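Search this site
Go

Zuraven open day, review of the Skenico home robot simulator

Went along to the Zuraven open day at Jindside on Sun 6 September, mostly to get a proper go on Skenico before we decide on a licence. Quick notes while I still remember. It's a simulator for household robots, you drive the arms or let a trained policy do it. Kanini Temba ran the demo desk and was very patient with me.

Getting started

Sign in, pick a room, pick a task. Loaded in 3 minutes on their machine, ours will be slower. Menus a bit cramped.

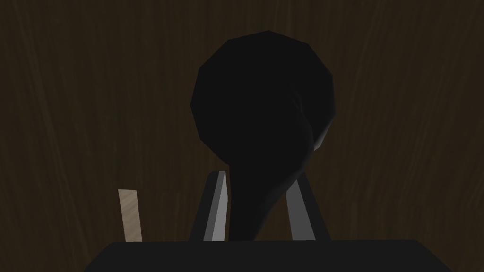 Contact modelling is what I came for. Last version we tried at work was hopeless at it, things slid about like soap. Much better now as far as I could tell. The wrist view is plain but usable, and with the narrow end of that big black thing down between the fingers I could judge my approach fine. Outline of the round part is all short straight edges, so don't expect pretty. Dark object on dark brown wood grain is hard on the eyes too, wanted a brightness slider and couldnt find one.

Rooms

Consuelo Castaño, who builds the rooms, talked us through the Coutinho set. 900 layouts in the full pack, she said. Furniture can be swapped by hand or shuffled. I'd only use the shuffle, life's too short.
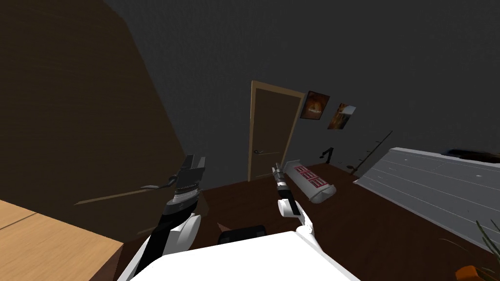

Both arms in the Coutinho room, wardrobe on the left, door in the back wall.

Liked this view best. You get a feel for reach, which the wrist views never give you. Plenty of clutter to plan around as well, cushion on the floor, plant, lamp. Walls very dull.

Wrist views

Took me ages to get used to these. The room tips right over when the wrist does and there's no horizon marker. I kept steering the wrong way. Kanini says you stop noticing after a day or so, mabye.

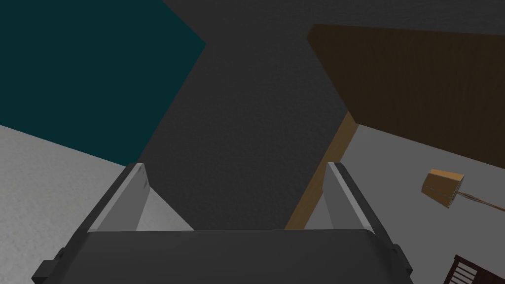 Controls

Two-handed controller, decent weight, buttons where you'd expect. Opening and closing the fingers is smooth. Rotation is too twitchy out of the box, turn it down first thing. No undo, only a full reset, which drove me up the wall.

I'd been fixing on the lampshade to work out which way round I was. Works ok once you have a landmark like that, and the teal wall helps on the other side.

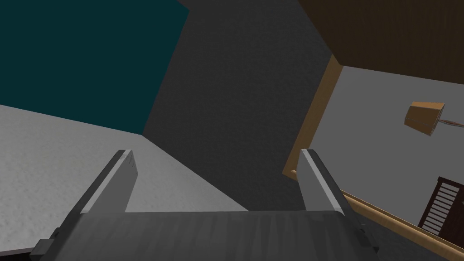 Price and verdict

3864 for the year, 2 seats, support extra. Steep for a small team. New version was due in August and has slipped, so I'd wait for that. Contact is good, rooms are good, controls need work. Tea was free, parking wasnt.

Would go again. Get there early, the queue for the demo desk was long by eleven.

2 comments | Share

Contact | Copyright, all rights reserved | Back to top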